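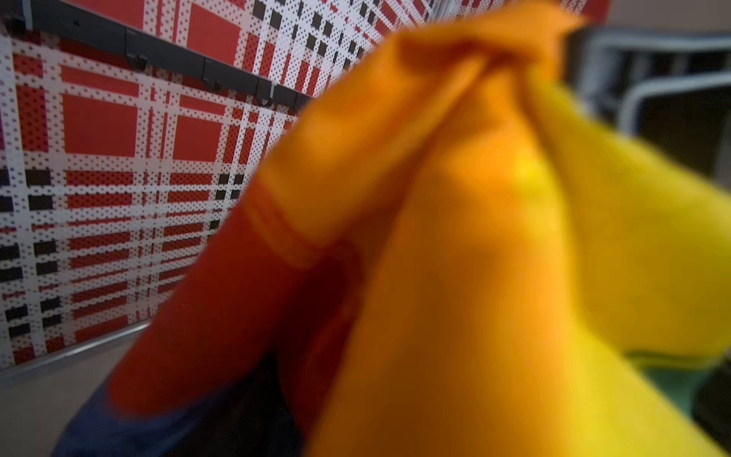 Filed under: Home Robots > Laundry > Open Tickets

3 min read

Ticket 358, still open. I've been trying to get the Billden arm to lift one piece of clothing at a time out of a mixed pile, and it still grabs like a toddler at a rummage sale. Orange cloth lying on a red-orange layer with navy underneath – it closes on the top and I can't tell from the wrist view whether it has one layer or three!

What I tried so far:

10 February 2018: lowered grip force. Drops everything.
Put the force back, slowed the lift. Better, but 100 picks took me all evening (my husband folds faster, and he hates folding).
Turned off autofocus, on Yuxi Du's advice. The plaid panel comes out nice and sharp and the cloth right in front of it is mush. It was mush before too, so I left it off.

My guess is the Pranden depth software gives up that close in. Has anybody gotten a second view working? I'd love to say machines can do laundry now, but mine can't do the first ten seconds of it.

Comments

Weidong Cao: Try a small shake after the lift. Fixed most of my doubles.

Marijke Verstraete: Which firmware? 510 had a grip bug.

Guilan Fang: I'm on 537 and it still takes two shirts at once.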